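Brown tabletop, oil or film finish?

Forum: Furniture and Finishing > Tables and Desks

rsandu
Posted Thursday, 7:12 pm
I have a large brown table that gets used for food every day. Cutting greens, bowls, cups, spills, all of it. The finish is matte and I'd like to keep it matte. It came with an oil finish from the previous owner and he told me to re-oil it every December. I've done that twice and I'm getting tired of it. The surface feels dry again by summer and anything acidic leaves a dull ring.

I'm thinking of sanding it back and putting on Drolon matte. Has anyone gone from oil to a film finish on a table this size? Is it worth the work or should I keep oiling?

dorin_s
Posted Thursday, 7:40 pm
Go to the film. I did mine with Drolon, three coats, and I haven't touched it since. I wipe it with a damp cloth. Let the last coat sit a full week before you put anything on it. The can says less but the can is optimistic.

Sanding is the part that matters. Old oil goes deeper than you think and the first coat will fisheye if you leave any.

Hanneke Nijs
Posted Thursday, 8:05 pm
I would not do this. A film finish looks fine until it chips, and on a kitchen table it will chip. Then you can't spot repair it. You sand the whole top again. With oil you rub some in where the ring is and you're done in ten minutes.

Also, re-oiling once a year is not enough for a table used every day. That's why it feels dry. Do it two or three times the first year, thin coats, wipe off all the extra, and after that yearly is fine.

dorin_s
Posted Thursday, 8:11 pm
Mine hasn't chipped.

Hanneke Nijs
Posted Thursday, 8:19 pm
How long has it been on?

dorin_s
Posted Thursday, 8:26 pm
Since spring before last. Two kids in the house.

pardeleanu
Posted Thursday, 9:02 pm
Both of these work. It depends what you can live with. I use Cassim hardwax, which is sort of in the middle. Soaks in like an oil, holds up to water better. It stays matte. The downside is price and the smell, and it gets shiny where people rest their arms. You can knock that back with a gray pad.

What oil is on it now? If you don't know, test in a corner underneath first. Some of the old stuff never fully cures and nothing sticks to it.

rsandu
Posted Thursday, 9:30 pm
I don't know what it is. The tin he left me is Cadard but the label is half gone. It's the thin kind, almost like water.

To Hanneke, how thin is thin? I've been flooding it and leaving it overnight.

Hanneke Nijs
Posted Thursday, 9:44 pm
That's your problem. Don't leave it overnight. Put it on, wait fifteen to twenty minutes, wipe it until the rag comes off nearly clean. What's left on top goes gummy and picks up dirt. And lay the rags out flat outside to dry, don't ball them up in the trash. They can catch fire.

Tamara_M
Posted Friday, 6:50 am
Agree on the rags.

I'd add that the green from spinach and herbs will mark a dry oiled top if a wet pile sits there. Keep it in a bowl. Once I started doing that I stopped seeing stains. Mashed stuff is worse than leaves.

For what it's worth I've had an Ikico desk with a factory film finish for years and the top is good except one corner, where it's peeling. So Hanneke has a point.

dorin_s
Posted Friday, 7:15 am
Factory finish is sprayed very thin. Not the same as three brushed coats.

rsandu
Posted Friday, 12:20 pm
Going to scrub it with a gray pad and mineral spirits, let it dry, then try the thin coats. If it's still bad by fall I'll sand it and do the Drolon.

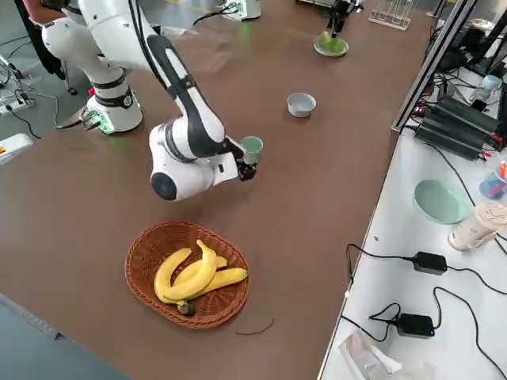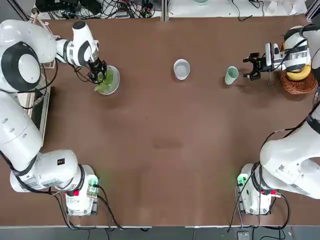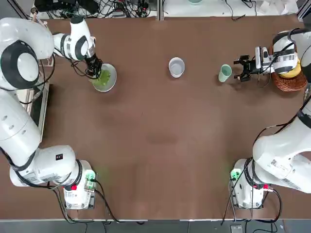
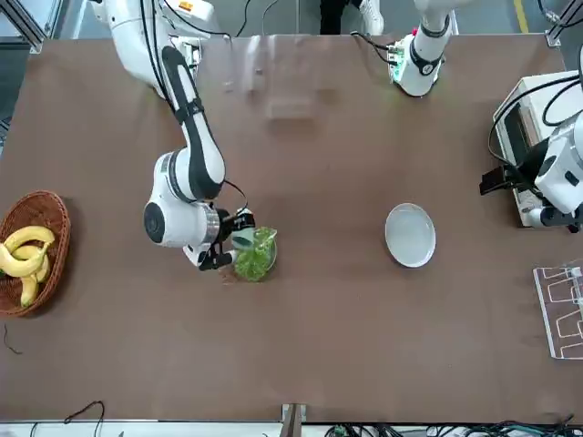 Brown matte top with cups, bowls and greens on it, different shots.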